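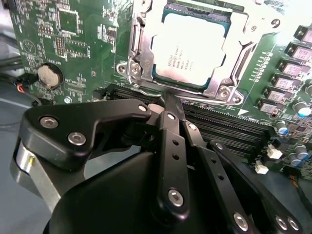

Famance busca participantes para probar el kit Mever en talleres de reparación y centros de reacondicionamiento de servidores

El kit Mever es una pinza con cámara de muñeca y un programa de control para trabajar sobre placas base: procesadores, palancas de zócalo, módulos de memoria, pilas y conectores pequeños. Antes de sacarlo a la venta queremos que lo usen técnicos ajenos a la empresa.

Qué pedimos
- Experiencia en montaje o reparación de equipos de sobremesa o servidores. No hace falta saber programar.
- Disponibilidad para 3 sesiones en nuestro local de Gidport, en horario de mañana o de tarde.
- Rellenar una ficha por sesión, con los fallos anotados tal como ocurran.

En cada sesión el participante guía la pinza a distancia sobre una placa montada en su chasis. Las tareas se centran en la zona del zócalo y en los bancos de memoria - con el procesador puesto o con la tapa protectora en su lugar.

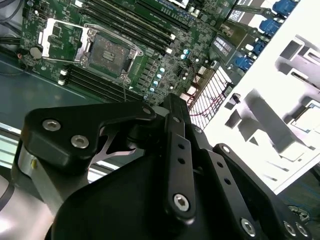
Kristine Magbanua comenta que lo más difícil de la primera ronda fue calcular la fuerza en la palanca del zócalo, y que conviene dedicar la primera media hora solo a eso. También pidió que el manual explicara mejor el ajuste de velocidad. La nueva versión lleva un capítulo aparte.

Qué ofrecemos
- 800 euros por las sesiones completas, pagados al entregar la última ficha.
- Desplazamiento desde Bañez, ida y vuelta.
- Descuento de 40 euros en la compra del kit, sin compromiso.

Hay plazas de mañana y de tarde. Las fichas se guardan sin nombre y los participantes pueden dejar la prueba cuando quieran - en ese caso se abona la parte realizada.

Para apuntarse, escriba a Rommel Espiritu, coordinador de pruebas, desde el formulario de contacto de Famance. Indique su experiencia y el turno que prefiere. El plazo se cierra en febrero.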